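Search articles, places, topics
Go

Udska Fish House
From the regional food and dining encyclopedia
Posted Tuesday, January 28, 2025, by the Editors
Filed under: Restaurants, Roadside Dining, River Towns

The Udska Fish House is a family-style restaurant in Omusthorpe, a small town on the east bank of the Rarnano River. It serves fried freshwater fish, mostly catfish and buffalo, along with side dishes common to the area. The restaurant is open four days a week and is known locally for its Friday platter and its pickled green tomatoes.

History

The building was put up as a feed store. It stood vacant for several years after the store moved out to the highway, and it was then bought by the Tawfik family, who had been selling fried fish from a trailer near the boat ramp. They kept the loading dock, which now serves as a covered porch, and put the kitchen in the former grain room. The name Udska comes from the feed company, whose painted sign was left on the north wall.

At first the restaurant had 14 tables and served only lunch. Supper hours were added in the second year. A side room, built for church groups and family reunions, brought the dining area to 1,626 square feet.

High water reached the parking lot twice in the restaurant's first ten years but did not enter the building. A kitchen fire one May closed the place for most of the summer. The family ran the old trailer in the parking lot until the repairs were finished, selling sandwiches and slaw from a shortened menu.

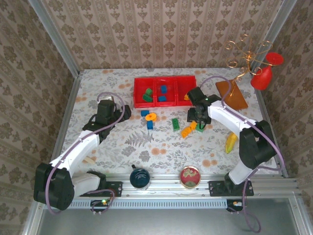

Supper hours came back after the reopening, but the Sunday buffet did not. The steam tables had been damaged and were not replaced. Since then all meals have been ordered from the menu and brought to the table, with slaw, onions and pickles set out in bowls before the main dish arrives.

Menu

Catfish is sold whole, as fillets or as thin-cut strips. The fish is soaked in buttermilk and hot sauce, rolled in white cornmeal and fried in peanut oil. Buffalo ribs are offered when the kitchen can get them, usually in the cooler months. Other main dishes include fried shrimp, chicken livers and a hamburger steak with brown gravy.

Sides are hushpuppies, white beans, turnip greens, fried okra and French fries. The hushpuppies contain chopped green onion and no sugar. The green tomatoes are pickled in quart jars with garlic and dried pepper and can be bought at the register. Desserts change by the day. Fried pies, either peach or chocolate, are made on Fridays and tend to sell out before seven.

The restaurant does not serve alcohol. Tea comes sweet or unsweetened.

Location and customers

Omusthorpe has a population of 1,441, and much of the weekend trade comes from outside the town. Duck hunters make up a large share of winter business, and the restaurant opens an hour early on Saturdays during the season. Summer customers are mostly anglers and people driving to the lakes south of town.

The Omusthorpe Fish Fry, held each May on the school grounds, uses the restaurant's batter recipe and several of its fryers. The event has served more than 1,000 plates in a single day. Proceeds go to the school band. The restaurant itself is closed on the day of the fish fry.

See also: Buffalo ribs; Feed store conversions; Rarnano River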